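Musel Workshop – Call for Participants
Shared Gripper Build, Spring Session

Home
About the Workshop
Membership
Open Calls

Musel Workshop invites applications from members and non-members who wish to take part in the next session of the Dastis project, a shared build of hand-held and arm-mounted grippers intended for use at home. The session begins in March and continues until the Bouvier bench is handed over to the summer program. Places are limited to the number of stations that can be properly supervised.

About the project

The Dastis project was established in Skorkbridge to give people without an engineering background a supervised route into building a working robot gripper. Participants assemble a hand-held unit first, use it to practice picking up household objects, and then fit a matching pair of fingers to a small motor-driven arm. Both versions share the same jaw pads, so that a grip learned by hand can be compared with the same grip made by the arm.

The previous session logged 1,364 practice grasps across all stations, of which 1,130 were recorded as successful under the workshop's own scoring sheet. Most of the failures involved thin or flexible items. The coming session will concentrate on pad shape and finger alignment, and participants should expect to make, fit and discard several versions of each part. 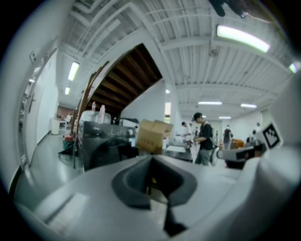
Work takes place in the main room during open hours, alongside other members and their projects. Applicants should be comfortable working in a shared space where equipment is in use nearby and conversation is normal. A quieter bench can be reserved for wiring and calibration on request.

What participants will do

Each participant will be assigned to a station with one other person and will share responsibility for one hand-held unit and one arm. Typical tasks include:

Cleaning up and fitting molded or printed body parts
Casting and trimming rubber jaw pads
Mounting printed markers on the fingers and checking their position
Running practice grasps and completing the scoring sheet
Writing short build notes for the shared project folder

Participants are expected to attend one fixed evening each week, on Friday from 6:00 p.m. to 9:00 p.m., and to complete a further two hours of bench time at an hour of their choosing. Work at home is permitted for the hand-held unit only. The arm and its power supply remain in the workshop at all times.

Who may apply

Applications are open to adults aged 18 and over. No degree or trade qualification is required. Applicants should be able to use basic hand tools and follow a written procedure. Experience with soldering, 3D printing or simple programming is welcome but will not be given extra weight in selection.

The workshop particularly encourages applications from people who have an everyday use for a gripper, including those with limited hand strength and those who assist a family member at home. Stations can be adjusted for seated work. Please state any access needs on the form so that a suitable bench can be set aside.

Costs and materials

Participation is unpaid. Materials for one hand-held unit are supplied at no charge, and the finished unit may be kept. The total materials budget for the session is $1,509, and replacement parts beyond the standard kit must be requested in writing. Non-members receive temporary bench access for the length of the session.

Safety and conduct

All participants must complete the workshop induction before their first evening, including those who have completed one for a different project. Closed shoes are required. Eye protection is provided and must be worn when trimming pads or cutting plastic – no exceptions are made for short jobs. Arms may be powered only when both station partners are present.

How to apply

Application forms are available at the front desk and from the Open Calls page. Applicants are asked to provide contact details, a short statement of interest of no more than one page, and a note of any Fridays they expect to miss. Photographs of earlier projects may be attached.

Completed forms should be returned to the front desk by the last Friday in February. All applicants will receive a reply in writing. Those not offered a place may ask to be held on the waiting list for the following session.

Musel Workshop, Skorkbridge
Dastis Project Office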